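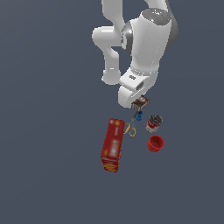
Section 6: Setting up your alarms and testing them

Right, you've got the Gimden base station plugged in and talking to your router, so now we can get the smoke and heat alarms up. I've fitted a good few of these in my own house and my mum's, and I'd set aside an afternoon the first time. You'll need the Siron app on your phone, a stepladder, a pencil and a small drill.

1. Pull the plastic tab out of each alarm. The light should blink green after a few seconds. If it doesn't, open the back and push the battery down firmly – mine come slightly loose in the post.

2. Open the app, tap Add Alarm and scan the sticker on the back. Do this on the kitchen table, before anything goes on the ceiling!

3. Give each alarm a proper name. "Landing" is good. "Alarm 4" is no use at all when you're standing in the dark at 3 am wondering which end of the house to avoid.

4. Hold the bracket against the ceiling, mark the holes and drill. Keep smoke alarms at least 30 cm from walls and light fittings. The middle of the room is best.

5. Put the heat alarm in the kitchen, and smoke alarms in the hall, the landing and the living room. I had a smoke alarm in the kitchen for one winter and it went off every time I made toast.

6. Twist each alarm on to its bracket until it clicks.

Caution: switch the power off at the fuse box if you're drilling anywhere near a ceiling light, and check for cables and pipes first.

Note: one base station will take up to 13 alarms. If you've got an older Kwon base, it stops at 6, and the app won't warn you – it just leaves the extra one out of the list. Joon-young Pyo spotted that one and the fix is in the September update.

Testing

7. Press and hold the button on any alarm. Every alarm in the house should sound within a few seconds. Cover your ears, they're set to 88 decibels and feel louder than that under a low ceiling.

8. Walk round while they're going, or get someone to help, and shut the bedroom doors. Can you hear it from every bed? If not, put another one in that room.

9. Tap Save Test in the app. It keeps the last 500 entries, so you won't fill it up.

Do this once a month. I do mine when I pay the window cleaner.

Caution: never paint an alarm or tape over it, even while you're decorating. Take it down, and put it back up the same day.

If one alarm stays silent during the test, move the base station away from the telly and try again. Still nothing? Section 9 has the full reset.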